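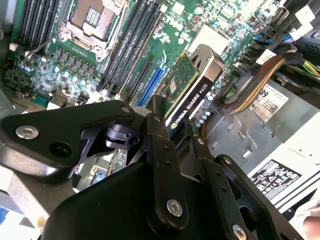 Skarnholm levies, is anyone else reading the fine print?
Property & Strata board > Apartments > Buying and owning

brickveneer
Posted 7:42 pm
We looked at a two-bedder in the Skarnholm building on the weekend. 70 square metres internal, north-facing, stone benchtops, the Risel oven and cooktop package, one car space. The agent talked about the kitchen for most of the visit and went very quiet when I asked about the levies.

Levies are $3870 a quarter. For a two-bedroom with no pool. The brochure puts this down to "integrated building services by Piveck", and as far as I can work out that covers the lifts, the front door entry, the parcel room and an app. Has anyone here lived in a building with Piveck running things? Is it worth anything, or am I paying for an app?

tuggerah_tim
Posted 7:58 pm
You're paying for an app.

Marlowe77
Posted 8:15 pm
Bit unfair. I rent in a Piveck building (not Skarnholm) and the parcel room is good. The lifts work. I don't pay the levies though, so take that how you like.

brickveneer
Posted 8:21 pm
Thanks Marlowe. Does the heating and cooling run through it as well? The brochure says "climate-aware living" and the agent couldn't tell me what that meant.

Marlowe77
Posted 8:34 pm
Ours is a normal split system with a remote. There's a climate page in the app but it only shows the weather.

ex_strata
Posted 9:06 pm
I managed strata schemes for a fair while and I'd want three documents before I spent another evening on this place. The full services contract, including the term and the renewal clause. The capital works plan. The minutes of every general meeting since the building was registered. A brochure line about integrated services tells you nothing.

What you're looking for in the contract is who owns the gear. I have seen schemes where the owners paid for the entry system at settlement, then found the software that ran it was licensed by the year. If they wanted to change providers they had to rip out every reader in the building.

tuggerah_tim
Posted 9:11 pm
And the developer signs the contract before there are any owners to object. Lovely arrangement.

gemma_lockwood
Posted 9:40 pm
Gemma Lockwood here. I own on level 4 at Skarnholm and have done since it opened, so I'll put my name to this. I think some of the comments are off the mark.

The levy isn't all Piveck. Insurance is the biggest part of it and it went up for every building in the street. The services contract is a line in the budget and it's not the largest one. We also have a garden on the roof that costs money to keep alive, and a proper cleaner every weekday. My neighbours are nice, my flat is quiet, and I've never regretted buying.

ex_strata
Posted 9:52 pm
Good to hear from an owner. What is the Piveck line, if you don't mind? And what's the term?

gemma_lockwood
Posted 10:03 pm
It works out to $345 a quarter for a flat my size. I'd have to look up the term.

tuggerah_tim
Posted 10:05 pm
$345 a quarter to open the front door. I've got a key that does that.

gemma_lockwood
Posted 10:09 pm
It covers lift monitoring and the after-hours line too, Tim. You'd want the after-hours line if you got stuck.

tuggerah_tim
Posted 10:14 pm
The lift company has an after-hours line. The number is on a sticker in the lift.

Phil_in_Kew
Posted 10:31 pm
Going back to the first post, I'd be asking about the 70 square metres as well. Is that measured to the inside of the walls or the middle of them? Does it include the balcony? We bought off the plan and our "72" turned into a good deal less once somebody ran a tape over it. Take your own tape. Check the second bedroom fits a queen bed with a door that still opens.

brickveneer
Posted 10:38 pm
The plan says internal. I didn't measure. The second bedroom had a double in it and very small bedside tables, now you mention it.

Phil_in_Kew
Posted 10:44 pm
Display furniture. Look at how deep the wardrobe is too.

saltbush
Posted 6:50 am
Nobody has asked about the oven. Risel is a name I only ever see in new apartments. Where do you get it serviced? Ours (different building, same package) needed a door seal and it took until February to get one. The cooktop is fine. The rangehood is mostly noise – it recirculates, so the fish stays with you.

Marlowe77
Posted 7:22 am
My mum has a Risel oven and has had no trouble with it.

saltbush
Posted 7:30 am
Glad to hear it. Ask her where she'd get a door seal.

brickveneer
Posted 12:17 pm
Update. I emailed the agent for the contract, the plan and the minutes. He sent the brochure again, plus a menu from Phí, the café downstairs, with a free coffee voucher.

ex_strata
Posted 12:40 pm
Then get your conveyancer to order a records inspection. It costs a bit and you'll have the lot, with the budget broken into lines. Don't sign anything before you've read it, and don't let him tell you there's another buyer.

brickveneer
Posted 12:44 pm
He has already told me there's another buyer.

gemma_lockwood
Posted 1:25 pm
I looked it up. The contract is ten years with an option for another five. I'll admit I thought it was shorter. I still like living there.

ex_strata
Posted 1:33 pm
Thanks for checking, that was decent of you. Whose option is it, the owners' or Piveck's?

gemma_lockwood
Posted 1:51 pm
It says "the provider may extend".

tuggerah_tim
Posted 1:53 pm
There you go.

Phil_in_Kew
Posted 2:20 pm
I wouldn't walk away over that alone. Knock it off your offer. Work out the fee over the full fifteen years and put the figure in front of the agent – the worst he can do is send you another menu.

brickveneer
Posted 5:36 pm
Records inspection ordered. I'm going back for a second look with the tape measure and will post what I find.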